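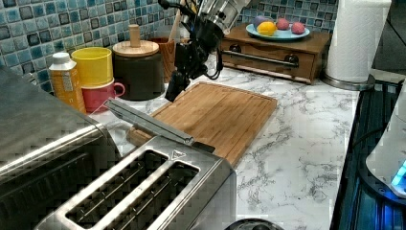 대리석 무늬 조리대 위의 대나무 도마와 2구 토스터. (사진 제공: 브랄뷔)

보도자료
2026년 9월

브랄뷔, 조리대 정리 안내서 '도마 한 장의 자리' 무료 배포
"다 치우라는 말은 안 합니다. 어차피 안 치우실 테니까요"

주방 살림 전문 업체 브랄뷔(Brallby)가 조리대 정리 안내서 '도마 한 장의 자리'를 펴낸다. 172쪽 분량으로, 조리대에서 도마 한 장 놓을 자리를 확보하는 방법만 다룬다. 172쪽이나 필요한 주제냐는 질문은 사내에서도 여러 차례 나왔고, 편집부는 처음 원고가 더 길었다는 답으로 갈음했다.

안내서는 지난 2월 브랄뷔가 정리 서비스 '지버(Ziver)' 이용 가구를 대상으로 진행한 설문에서 출발했다. 응답한 3155가구에 조리대에서 가장 자주 하는 일을 묻자 1위는 '썰기'도 '반죽'도 아닌 '물건 옆으로 밀기'였다. 2위는 '밀어 둔 물건 다시 밀기'로 집계됐다.

책을 총괄한 빌라스 담고르(Villads Damgaard) 브랄뷔 생활연구팀장은 "조리대가 좁다는 분 댁에 가 보면 조리대는 멀쩡히 넓습니다. 토스터가 있고, 그 옆에 토스터 오븐이 또 있을 뿐이죠"라며 "둘 중 하나를 버리라고 했다가 현관까지 배웅받은 적이 있어서, 이번 책에서는 그 얘기를 뺐습니다"라고 말했다.

본문은 5개 장으로 나뉜다. 1장은 도마다. 가장 큰 도마를 먼저 조리대 가운데에 놓고 나머지 물건이 그 둘레에 자리를 잡게 한다. 보통은 반대 순서로 하다가 도마를 싱크대에 반쯤 걸쳐 놓고 양파를 썰게 된다. 2장은 가전 편으로, 전선 길이와 콘센트 위치를 먼저 재라고 권한다. 3장은 벽 쪽에 늘어서는 컵과 병을 다룬다. 컵을 머그 위에 포개는 오랜 관행도 이 장에서 정식 수납법으로 인정받았다. 단, 두 개까지다.

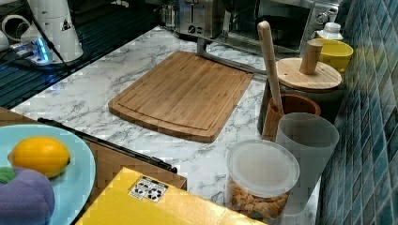
도마 오른편 타일 벽 쪽에 모인 노란 그릇과 나무 뚜껑 용기, 조리 도구 통. (사진 제공: 브랄뷔)

4장 '손이 가는 쪽'은 리윈 스(Lingyun Shi) 수납 디자이너가 썼다. 나무 주걱이나 긴 조리 도구는 서랍에 눕히지 말고 통에 꽂아 도마 옆에 세우라는 것이 요지다. 그는 "서랍에 넣으면 깔끔해 보입니다. 그리고 국이 넘칠 때 서랍이 안 열립니다"라고 설명했다. 뚜껑 있는 용기는 뚜껑 위에 다른 물건을 올리지 않는 조건으로 조리대 체류를 허락했다. 손잡이가 위로 솟은 뚜껑을 고르면 이 조건이 저절로 지켜진다고 한다.

마지막 5장은 '그래도 안 되는 집'이다. 분량이 가장 많다.

안내서는 브랄뷔의 수납용품 브랜드 스케스테오(Skesteo) 매장과 홈페이지에서 무료로 받을 수 있다. 인쇄본은 매장마다 100부씩 비치하며, 소진되면 전자책으로만 제공한다. 신제품 도구 통 '추이(Cui)'의 홍보물이 함께 들어 있는데, 조리대에 물건을 하나 더 놓으라는 내용이라 편집부와 영업부 사이에 이견이 있었다. 홍보물은 예정대로 들어간다.

브랄뷔 소개
브랄뷔는 주방 정리 서비스와 수납용품을 취급하는 생활용품 업체다. 정리 서비스 지버와 수납용품 브랜드 스케스테오를 운영한다.

보도 문의: 브랄뷔 홍보팀
본 자료의 사진은 출처를 밝히는 조건으로 보도에 사용할 수 있습니다.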